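Gethin Water Services: Maintenance Planner and Instrument Technicians, Sutton Treatment Works

Gethin Water Services invites applications for the posts listed below at its Sutton treatment works. All posts are permanent and full time. Applications must reach the personnel office by the end of October 2018.

Post 1: Maintenance Planner (one vacancy)
Reports to the Works Engineer, Valtteri Manninen. The post holder will prepare the weekly maintenance schedule, raise work orders, keep the spares register and issue shutdown notices to the control room. Applicants must hold a higher national certificate or equivalent in mechanical or electrical engineering and have at least five years' experience in a process plant. Working knowledge of a computerised maintenance system is required.

Post 2: Instrument Technician (13 vacancies)
Technicians will calibrate and repair flow, level, pressure and chlorine instruments at Sutton and at the Damau pumping station. Applicants must have completed a recognised apprenticeship. Shift work is on a rota and includes nights. A full driving licence is essential, as the two sites are about 20 miles apart. 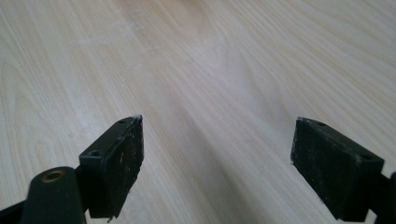
Pay is according to grade and experience. Shift and standby allowances are paid separately. Annual leave, pension and sick pay follow the company scheme, a copy of which can be requested from the personnel office. Protective clothing is supplied.

How to apply
Complete application form 249 and attach copies of certificates, a copy of the driving licence where required and the names of two referees, one of whom must be the present or most recent employer. Original certificates should be brought to interview and should not be posted. State the post number on the envelope. A separate form is needed for each post.

Forms without copies of certificates will be returned. Candidates who applied in August for Post 2 need not apply again; their forms will be carried forward.

Shortlisted candidates will sit a written test and a practical test at Sutton before interview. Travel costs are not refunded.

Questions about the duties may be put to Valtteri Manninen. Questions about forms and eligibility should go to Glória Ramalho, Personnel Office, Gethin Water Services, Sutton.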